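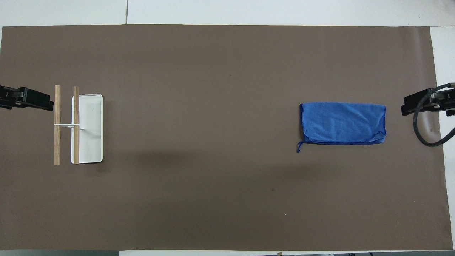

Craft Table Restart: Progress Report to the Whitelaw Fund
December
By Elsie Hoani, Emville Community Workshop

We're five months in and I'm so pleased with how the small-parts tables are coming along! Your grant of 4,000 dollars has covered the mats, the trays and the first order of dowels, and we have 475 left for spring.

Every place is now set up the same way — a big brown mat over the white tabletop, with a white rimmed tray for whatever is being worked on. The dowel pieces sit at the left, two light uprights joined by a thin white crossbar, and the rest of the mat stays clear for elbows and instructions. We leave the wood unfinished so people can choose their own stain later (blue is winning).

Soledad Benítez has taken over the Monday evening group and it's full. She asked for trays with a rim after too many pegs ended up on the floor at Billau, and she was right.

Still to do: the mats don't lie quite flat at the edges, so we're trying a heavier one. The second cupboard is late. Spending to date is 3,525, of which 2,190 went on tabletops and mats.

I'll send the spring class list once Soledad has her dates.

Related
Granen tool library: fall update
Monday group sign-up
What we spent at Billau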